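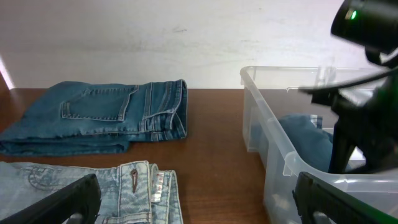 Taller de arreglo y reúso de ropa de Ustumura: informe de avance para el fondo Hollow
Por Abilio Echevarría
Junio
2 comentarios · Compartido 24 veces

Estimado Cledwyn, estimado equipo de Hollow:

Les escribo con muchas ganas, porque este periodo ha sido el mejor desde que abrimos el taller y hay bastante que contar. El informe anterior terminaba con el local a medio pintar y con la duda de si la gente de Ustumura iba a traer ropa para arreglar o si seguiría esperando a que alguien bajara a Wokidport. La traen. ¡Y vuelven! En lo que va del periodo hemos recibido 200 prendas, casi todas de uso diario: vaqueros, camisas de trabajo, delantales, uniformes de la escuela y muchas chamarras con la cremallera vencida.

Lo que más entra es mezclilla, y ahí hemos aprendido muchísimo. El desgaste se concentra en la entrepierna, en el borde de los bolsillos traseros y en el bajo, y cada zona pide un arreglo distinto. Para la entrepierna empezamos con parches planos cosidos a máquina, que se marcaban por fuera y al caminar rozaban. Ahora colocamos por dentro un retal de mezclilla fina, lo hilvanamos en redondo y zurcimos encima siguiendo la sarga, con hilo de dos tonos mezclados – un truco que salió de probar con restos de carrete y que disimula el remiendo mucho mejor que un hilo del color exacto. Los bajos los hacemos conservando el dobladillo original, sobre todo en los pantalones viejos, donde el borde gastado tiene un color que no se puede imitar.

El curso de los sábados por la mañana pasó a las tardes entre semana, a las cinco y media, que es cuando cierran los invernaderos. Con el cambio se llenó el grupo: hay 24 personas inscritas y todas han hecho ya el módulo de costura a mano. Vamos por el segundo, el de máquina recta, y algunas alumnas están tan adelantadas que ya cortan sus propios patrones de bolsillo (uno de ellos, con fuelle, lo hemos adoptado para los delantales de los invernaderos). 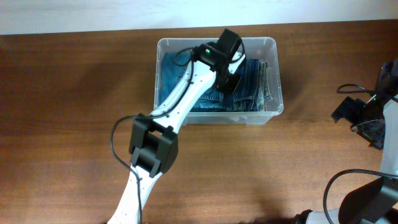

¿Qué pasa con las prendas que ya no tienen arreglo?

Se descosen y se aprovechan por piezas. Los botones, los remaches y las cremalleras que corren bien van a las cajas de repuesto; las perneras se cortan en retales según el peso de la tela, y lo que queda, costuras gruesas y tiras estrechas, se guarda para relleno de cojines. Con ese relleno hicimos los asientos de la sala de espera del centro de salud, que quedaron firmes y bastante bonitos. Todavía no hemos resuelto el destino de las telas con mucho elástico, porque se deforman al coserlas y como relleno se apelmazan. Por ahora las guardamos aparte.

Gastos. La partida de equipo tenía asignados 900 euros y se ha gastado entera. Se fue en la máquina de overlock de segunda mano, su puesta a punto, un juego de agujas para tela gruesa y la plancha con depósito. La máquina la compramos en Wokidport a un sastre que cerraba el negocio y que nos regaló además una caja de tizas, dos reglas curvas y un manual lleno de anotaciones a lápiz que consultamos más que ningún otro. La partida de hilo y consumibles va justa pero llega. La de transporte ha quedado casi intacta gracias a que la camioneta de Painemal sube de todos modos con el pan y nos deja los sacos en la puerta.

Sobre Painemal merece la pena detenerse. Cuando redactamos la solicitud, la cooperativa figuraba solamente como punto de recogida. Ahora nos ha cedido además un rincón de su tienda, junto a la harina, para vender lo que arreglamos y nadie reclama. Pusimos un perchero y una etiqueta de cartón en cada prenda donde se explica qué se le ha hecho: cintura ensanchada, rodilla zurcida, cremallera nueva. A la gente le encanta leerlas, se quedan allí un buen rato, y más de una vez alguien ha comprado una camisa y ha pedido que le hiciéramos a la suya lo mismo que ponía en la etiqueta de al lado.

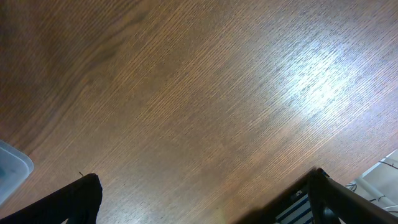

El perchero también nos ha dado algún disgusto. Pusimos los precios a ojo, sin guardar relación con las horas de trabajo, y las prendas con más zurcido acabaron saliendo más baratas que las que solo llevaban un botón. Lo corregimos con una tabla sencilla por tipo de arreglo, pegada en la pared del taller, y desde entonces discutimos mucho menos. La tabla va en el anexo, con los tachones incluidos.

Otra cosa que ha ido más despacio de lo previsto es el archivo de muestras. La idea era tener un cuaderno con un ejemplo cosido de cada remiendo, con sus pasos y el tipo de aguja, para que cualquiera del curso pudiera consultarlo. Están hechas las muestras de zurcido, de parche interior y de ojal rehecho. Faltan las de forro y las de punto, y las de punto nos dan respeto: el jersey de lana gruesa que usamos para practicar se nos soltó por el codo y hubo que recoger los puntos con un ganchillo prestado. Aun así, qué gusto ver el cuaderno engordar – hay páginas que parecen un herbario.

También hemos empezado las visitas a la escuela. Los niños de los cursos mayores aprenden a coser un botón con su pie de hilo y a hacer una bastilla, y se llevan a casa la tela con la que han practicado. La maestra nos ha pedido repetir en otoño y añadir el cambio de cremalleras, que a mí me parece ambicioso y que haremos de todas formas.
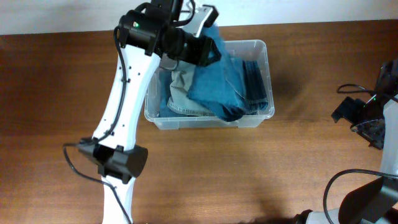
Cledwyn Watkins comentó, al leer el borrador de estas páginas, que echaba en falta un plan para cuando se acabe la ayuda, y preguntó si el curso podría sostenerse con una cuota de las alumnas. Lo hemos hablado en el taller y preferimos mantenerlo gratuito. Los ingresos del perchero ya cubren el hilo, y los encargos de los invernaderos, que pagan por delantal reforzado, podrían cubrir la luz y el mantenimiento de las máquinas si se mantienen durante el invierno. Enviaremos los números en cuanto cerremos el próximo pedido.

Para el periodo que empieza tenemos previsto terminar el módulo de máquina recta, abrir el de overlock con grupos pequeños, completar las muestras de forro y buscar salida a las telas elásticas. Nos gustaría además pasar parte de lo sobrante en transporte a iluminación, porque en las tardes de invierno se cose mal con la lámpara del techo. Les agradeceríamos una respuesta sobre ese cambio antes de encargar los flexos.

Un abrazo grande desde Ustumura,
Abilio Echevarría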